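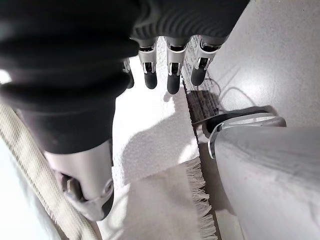 The meeting opened with the floor covering in the reading room. The pale carpet was bought after the June meeting and is staying for now. It has a soft, slightly shaggy pile, white to cream, and members agreed that the thick beige braided rope goes well with it. Two people asked for something darker near the door, where shoes come in from the yard. Aidan Mac Mathúna will get a price from Zisley for a runner and bring it to the next meeting.

Present: Aidan Mac Mathúna (chair), Narkari, Shehata, Zasham. Minutes taken by Shehata.

Minutes of the last meeting were read and agreed with one correction. The carpet invoice was $339, not $393.

Cleaning. Narkari asked that the carpet be vacuumed twice a week, on the low setting so the pile doesn't get pulled. The rental shop wants $103 a day for a carpet cleaner. It was agreed to rent it once, before the spring open house, and then see how the carpet looks. Shoes off past the bookcase until further notice. Zasham will make a sign.

Rope. There was some talk about whether it should be tied up higher. Left as it is. Any loose strands are to be trimmed and not pulled.

Seating. Shehata has been offered 2 floor cushions and a low bench. Cushions accepted. The bench was turned down for lack of space. Narkari would like this looked at again if the tall shelf moves.

Budget. $250 remains for furnishings. The runner and the cleaner rental both come out of this. No other purchases before the next meeting.

Any other business. The window blind still sticks. Zasham will oil it.

Next meeting: same room, same time. Aidan has the key.

Last updated: 7th January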